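3.2 Task Setting and Student Teams
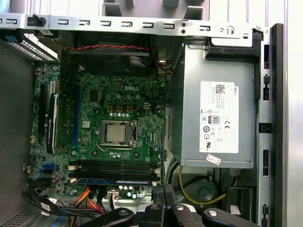 Figure 2. Wrist camera view of the desktop computer used in the memory module task, with the gripper above the memory slots.

The course was offered at Plarside as a one-semester elective in applied robotics. Students enrolled in teams of 3, and each team was responsible for one maintenance task on a desktop computer from start to finish: fixture design, teleoperated demonstration, data cleaning, policy training and a final supervised trial. A total of 22 students completed the course. Lectures were held on Monday, and laboratory time was open for the remainder of the week under the supervision of Dilani Pramanik, who also maintained the shared task board.

Computer servicing was selected after an earlier version of the course, built around block stacking, proved too easy to complete with scripted motions. The interior of a desktop computer presents narrow clearances, reflective metal and cables that do not return to the same position between attempts. It also contains parts that most students had handled before, which shortened the introductory session considerably. Teams were permitted to choose the order in which they attempted the subtasks but were required to register that order in the Tevham logging tool before collecting any data.

In total the teams recorded 1047 demonstrations. Each demonstration was reviewed by 2 students from a different team, who marked it as usable, partly usable or rejected according to the rubric in Appendix B. Disagreements were settled by the teaching staff. We found that reviewers were strict about dropped parts and lenient about slow approaches — a pattern also noted in the first Cemach workshop report — and the rubric was revised in October to give both equal weight.

The memory module task (Figure 2) produced the widest spread in team scores. Teams that approached the slots from directly overhead tended to lose sight of the retention clips behind the fingers during the last part of the motion. Those that adopted a tilted approach kept the clips in view but needed more careful planning near the side wall of the case. Both strategies were accepted for grading, and the written reports were expected to defend the choice made.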